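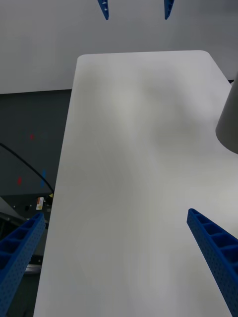
For 12 days our gripper dropped things, and for 12 days I was looking in the wrong place. I work in a small workshop at Binness where we test soft-fingered grippers, and I write this blog mainly to remember what I did, so please forgive me if it goes slowly. The job in September was a dull one: pick a part from the white table, lift it, turn, put it down again, 500 times in a row. The fingers are the long blue ones with the rows of open cells along the top and the small holes in the side, and when they are wide open like this, with only the bare table between them, you would say that everything is in good order. I said so too, many times.

The fault was like this. The first hundred picks went well. Then, at some point, the right finger arrived at the part a little later than the left one. The part was pushed sideways before it was held, and it was taken by the corner. Most of the time it stayed in the grip. Sometimes it fell during the turn, and once it fell from the full height and slid under the cabinet, where it took me a long time to find it with a ruler and a torch.

I must say something about the control program, which we call Trolow. It watches the current of the finger motor, and when the current goes over a limit it decides that the part is held. It does not know what is held, or how well. A part taken by the corner gives almost the same current as a part taken properly. So in the log every pick had the word "ok" next to it, also the picks where the part was already lying on the floor. I had believed this log for two years.

My first idea was the part. We had received a new batch from Gautier and the surface felt a bit smoother to me than the old one. I washed ten of them with soap, I dried them, I ran the test again. The first drop came at pick 326. With the unwashed ones it had been earlier, so I was very pleased and I wrote a long message to Maxence Jacquet, my colleague, to explain that we had a problem of grease. The next morning the washed parts fell even earlier than the dirty ones. He was kind enough not to answer my message.

My second idea was the table. I thought that perhaps it was not level any more, as we had moved it in the summer to let the electricians pass. I put a spirit level on it in both directions. It was out by a very small amount, I corrected it with a piece of card under one foot, and I had to teach all the positions again. This took me a whole afternoon and it changed nothing at all. The card is still there, by the way. If I take it away I must teach the positions one more time.

On the Wednesday of the second week Maxence came to stand next to me and did something very simple. He asked me to stop the test in the middle, to press the emergency stop and to take the power off the arm. Then he took the tip of each finger between his thumb and his first finger and moved it from side to side. The left one hardly moved. The right one moved easily, and there was a small click in it.

When we took the finger off, we found a crack at the root, on the inner side, where it sits in its holder. You could not see it from outside with the fingers open. When the finger was closing, the crack opened a little, and the finger first had to use up this play before it could press on anything. When it was cold in the morning the play was smaller, and as the motor and the holder became warm it got bigger. I think this is the reason for the good first hundred picks, but I have not measured it, so take it as a guess.

What troubles me more is the safety side. The tip of a printed finger is light, but the part it carries is not so light, and it was being thrown off during a turn at normal speed. I was often standing close, with my face near the table, trying to see the moment of the drop. Our rule is that nobody is inside the line on the floor when the arm is moving by itself. I wrote half of this rule. I was inside the line on most of those days, because I wanted to look, and I did not wear the glasses either. There was no accident. One part hit my sleeve.

We have changed a few things now. Before each long test, with the power off, I move all the fingers by hand and write in the notebook that I did it. Trolow now also compares the position of the motor at the moment of the grip with the position it expects, and if the difference is too large it stops and waits for a person. It stopped 14 times on the first day, for parts which were perfectly well held, so the limit still needs some work. And if I want to see a drop from near, I put a phone on a stand and I go behind the line.

The new fingers came from Mernirine with a thicker root. They are a little stiffer and I find that they hold the thin parts less nicely, so next I will try to reduce the closing force. The cracked one is in my drawer. I would like to cut it lengthwise to see how deep the crack goes, but for this I need the fine saw, and the fine saw is lent to the people upstairs until next week.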